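So the gripper ate a Tuesday. That's how Nataša put it, and I can't do any better.

We've been running pick-and-place on the toy kitchen for a couple of weeks now, and somewhere past episode 1000 the arm started squeezing too hard. Not all the time! It would grab a strawberry just fine, and then the next grab it would close, and keep closing, until the driver threw an overcurrent fault and everything locked up. Arm over the table, gripper over the pan, me saying bad words.
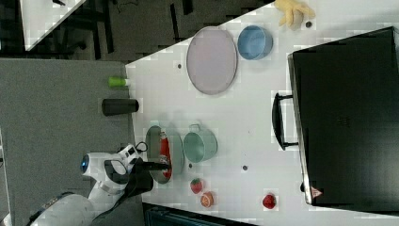

My first guess was the force limit, because I had changed it (twice, and only wrote it down once, sorry Jeptoo). I put the old value back and got 3 clean runs in a row and was feeling very smart - and then it did it again on run 1065, which I remember because I'd just typed "fixed" in the chat.

The soft stuff is what fooled us. With a hard toy the fingers stop dead and the software knows it's holding something. Felt just keeps giving, so the width reading creeps down a hair at a time and our "am I holding it yet" check never says yes. Clumero (our control code, named after Nataša's old cat) then asks for more force, forever.

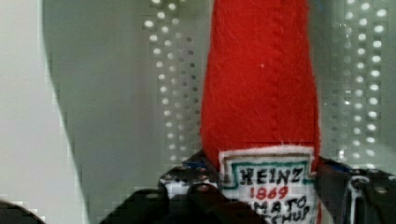
Jeptoo found the real bug in 2 minutes, of course. The check had a timeout, and the timeout got reset every time the width changed. I wrote that. In my defense it was late.

It's now one hard timeout per grasp, plus a force cap in the driver that Clumero can't talk its way past. And I've moved the e-stop to where I can reach it without standing up, which I should have done before any of this. Next up is the gripper cable, which I don't trust at all.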